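Siltovine bedroom laundry set: read me first

Hello! I'm Domingo Figueroa and I look after this set, so if something in it is odd, it's most likely my doing. Last updated 26 April 2026.

What you get

3,185 recordings of people handling clothes and bed linen at home with hand-held grippers. No robot arm was involved in any of it. You hold the gripper, the camera on it sees what the fingers see, and we work out the path of the hand afterwards. Each recording is one go at one job: spread, pinch and lift, fold, or bunch up and move. I kept the job list to those 4 on purpose, having made a dreadful mess of the earlier Nallach set by letting people type in whatever they liked (I'm still finding spellings of "duvet").

Most of the fabric is patterned, and I'm rather pleased about that! Plain towels on plain tables are lovely to label and then the model goes to pieces the first time it meets a real bed. So please don't filter out the busy ones. A navy jacket with silver zigzags on a bedspread covered in old newspaper print is just the sort of thing I wanted in here.

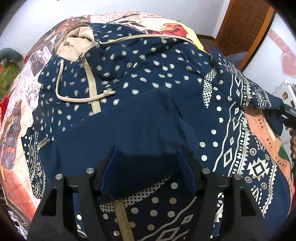 How the folders work

One folder per home, and inside it one folder per session. Each session has the video, the hand path, the jaw opening and a small text file called notes. Do read the notes. They say which garment was used, who held the gripper (a number, never a name) and anything that went wrong. If the hand path dropped out for a bit, the gap is left as a gap. I haven't smoothed anything over, so your loader needs to cope with blanks.

The split is 2,000 recordings for training and the rest for testing, and I split by home, so no bedroom turns up on both sides. Please keep it that way if you cut it up again. Montecinos is the baseline we trained on it, and its settings are in the folder of the same name.

Labels

Start and end of each grasp were marked by hand. A grasp begins when both fingers have cloth between them and ends when the cloth is let go, even if it slides out by itself. Folds within folds are a pain: when a lining or a second layer comes up along with the outer one, we mark it as a single grasp and add the word "layered". I went back over 200 of these myself in July and changed my mind on a fair few, so if you have an older copy, fetch the labels again.

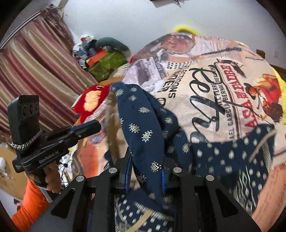 Known grumbles

The view is very wide and goes dark in the corners. If you crop, crop gently, or you'll lose the tips of the fingers in some sessions.

Drawstrings and zips aren't labelled separately. I'd love them to be, and if you fancy doing it I'll happily send you the labelling tool (it's called Ultirico, it's a bit slow, save often).

Dark cloth against dark fingers is hard to judge, and two people marking the same clip don't always agree on the moment of contact. Both marks are kept where we have them.

Using it

Research and teaching are fine, no need to ask. These are people's own bedrooms, so please don't try to work out whose, and if you spot a face or an address that slipped past me, send me the session number and I'll pull it. Corrections go to the same inbox as everything else. I do read them all, just not always quickly.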